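Where do all the odd things on the table go? (small apartment, no hallway, one table)

Posted in Tidying and Storage

I'm in a one-bedroom and I have exactly one proper surface, the table at the end of the kitchen. It has a dark marble pattern top that I chose because I thought it would hide crumbs (it does, too well, you find them with your elbow). My trouble isn't crumbs, though. It's that everything in the apartment that doesn't have a home ends up on it. Right now, as I type this, it has a mug with a wooden stick in it, a plate with a bird on it that is too nice to stack with the everyday ones, and two socks that don't match.

I clear it every night. I mean properly clear it – plates in the cupboard, mug washed, socks back in the bedroom – and by the next evening it's the same again. Not even the same things! Last week it was a tape measure, half a pack of birthday candles and one glove.

Things I have tried:

A basket at one end. It filled up and then I had a basket of stuff AND stuff on the table.

A bowl for keys. This one worked, but only for keys.

A note on the cupboard door that said NOT ON THE TABLE. I stopped seeing it after a couple of days.

I don't have a hallway, the front door opens straight into the kitchen, and the laundry is shared and in the basement, so clean clothes come up the stairs, through the front door and land on the first flat thing. I work from that table in the mornings too. There's one narrow wall, 62 centimeters wide (sorry, my tape measure only does metric), between the door and the fridge, and I'm allowed to put screws in it. I could spend a bit of money but I'd like to know what to buy before I go and buy another basket.

Also, specifically, what do people do with single socks? And does anyone keep a plate out that they like looking at, or is that just asking for it?

Fellirberg

3 replies

Kukthorpe

Get a bigger table.

Edited to add: okay, people have messaged me about this so I'll say a little more. I had a tiny table and everything looked like a mess on it, then I got a long one and the same amount of junk looked fine. If you can't fit one then I don't know. Throw out the socks.

Chisholm

Oh I could have written this! Same layout, door straight into the kitchen, and for years I thought I was just a messy person. I'm going to give you what I did in the order I did it, including the part that was a waste of money, so bear with me.

First thing, I quit clearing the table at night. I know that sounds backwards, but when I cleared it at bedtime I was tired and I'd put things any old place, so they had no real home and drifted right back. I moved it to before supper. The table has to be cleared then anyway so I can eat, and I've still got enough brain left to decide where the birthday candles live. (Mine live with the matches. It took me three years to think of that.)

Then I wrote down what was on there for a week or so, just on the back of an envelope. Do this before you buy anything. I was certain my problem was mail. It was hardly ever mail. It was clothes on their way to the bedroom, and stuff I'd used once that day and figured I'd use again, mostly a cup and whatever I'd stirred it with. Those are two separate problems and one basket can't fix both.

For the clothes: put hooks on that narrow wall of yours and hang a bag on one of them. A plain cloth shopping bag is fine. When you come up from the basement the laundry goes on the hook, still in its bag, and it stays there until you are walking to the bedroom anyway. The bag can be ugly. It annoys you a little every time you pass it and eventually you take it through. I pair socks straight out of the dryer now, standing up, down in the laundry room, and anything single goes in a zip pouch in the bottom of the bag. It rides down with the next load. You'd be amazed how often the partner is in that load, stuck inside a pillowcase.

If a sock has been in the pouch for a month I wear it with another one from the pouch. A striped sock and a pink sock are still two socks! If they're close to the same thickness your feet won't know the difference, and I've been to the dentist in worse.

For the cup: pick one mug for the day and give it a parking spot. Mine is an enamel one. I keep it on a cork coaster next to the kettle and the stirrer goes in it. It took me a while to get used to walking back to the kettle with it, but it's a few steps. If yours has a wooden stick in it, don't leave the stick standing in an inch of old coffee overnight. Rinse it and lay it flat to dry, the ends go fuzzy otherwise. I killed a couple of nice ones that way.

The waste of money was a set of matching drawer dividers. I bought them for the kitchen drawers before I'd done the envelope, and they turned out to be the wrong size for everything I own. They're in the basement.

On the nice plate, yes, keep it out, but get it off the table. I have one on a little stand on top of the fridge and another on a wall hanger, the wire kind with springs. Check that the hanger fits the plate before you let go of it, and use a real screw. If you keep a plate on the table it turns into a tray. You put one hairpin on it and within the hour it's got a battery, a coin and a dried-up orange peel. Maybe you are stronger than me!

Last thing. You work there in the mornings, so you may need one box for work things, with a lid, that goes under the table or on a chair when you finish. Lid matters. I tried it without and it turned into the basket you already have.

It won't stay perfect. Mine gets bad whenever I have company coming, weirdly, when I'm hauling things out of closets to find the good napkins. But most days I can sit down and eat without moving anything first, and for me that's enough.

Niser

Agree with nearly all of that, especially the envelope. Two small things to add for a dark table.

Stuff disappears on a busy dark top. I lost a black hair tie on mine for days and it was right there. So I always put small dark things on something pale, a saucer or a folded dish towel, while I'm sorting. And when I wipe it I do one pass with a damp cloth and then a dry one, going the long way, and look across it sideways with the lamp on. Otherwise it looks clean and it's all smears in the morning.

I also disagree on the month for socks. I gave mine until August, then they became dusters. Put one over your hand and do the window blinds, it's great. The thick ones are good for pushing a heavy chair across the floor too, one under each leg, so really you want four.

For the 62 centimeter wall, I'd go for a rail with hooks that slide in preference to fixed hooks. You won't know how far apart you want them until winter coats come out. Put it a bit higher than feels natural or the laundry bag will drag on the floor when it's full.

Fellirberg

Thank you both (and Kukthorpe, I did laugh, but there's no room). I did the envelope for five days and Chisholm is right, it's clothes and cups. I'm getting a rail for the wall this weekend and I've found a cloth bag. The plate is going on top of the fridge as soon as I find a stand. I'm not ready to make dusters of the striped one though, I love that olive toe. Tonight's table, before supper:

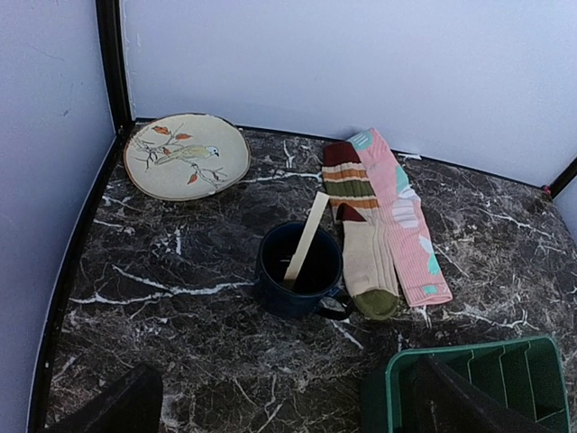

Chisholm: Wear them together tomorrow and that's the socks done! Then do the mug, then the plate, and leave the rail for when you've got daylight and a drill that's charged. If the screws won't bite in that wall, come back and tell us what it's made of before you buy bigger ones.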